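Die blaue Scheibe hängt wieder

Am Samstag habe ich endlich in der Werkstatt weitergemacht. Seit Mai lag der kleine Aufzug für die Garnkörbe halb zerlegt auf dem Regal, und ich musste jedes Mal drumherum greifen, wenn ich an die Schrauben wollte.

Angefangen habe ich mit den Schubladen. In der obersten lagen 44 Unterlegscheiben in drei verschiedenen Größen, dazu eine Rolle Schnur von Kundness, 500 Meter, kaum angebrochen. Die Schnur kommt jetzt zu den Gurten, die Unterlegscheiben sind sortiert. Die alte Anleitung von Zhuravel habe ich auch gefunden, leider fehlen vier Seiten, und zwar die zur Montage.

Lajos Rácz hatte mir am Telefon geraten, die Schiene vor der grünen Wand zu lassen und nur die Rolle neu zu setzen. So habe ich es gemacht. Das Ausrichten hat 22 Minuten gedauert, das Suchen nach dem passenden Schraubendreher deutlich länger.
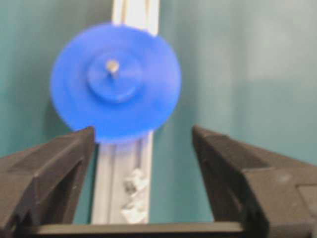
Blaue Scheibe an der hellen Schiene, Wand in Blaugrün

In der Nut steckt noch ein zerknülltes Stück, weiß und silbrig. Das kommt nächste Woche raus – vorher will ich die Schiene einmal von oben bis unten abwischen. Danach sind die Körbe dran. Zwei davon brauchen neue Griffe, die bestelle ich bei Groston mit.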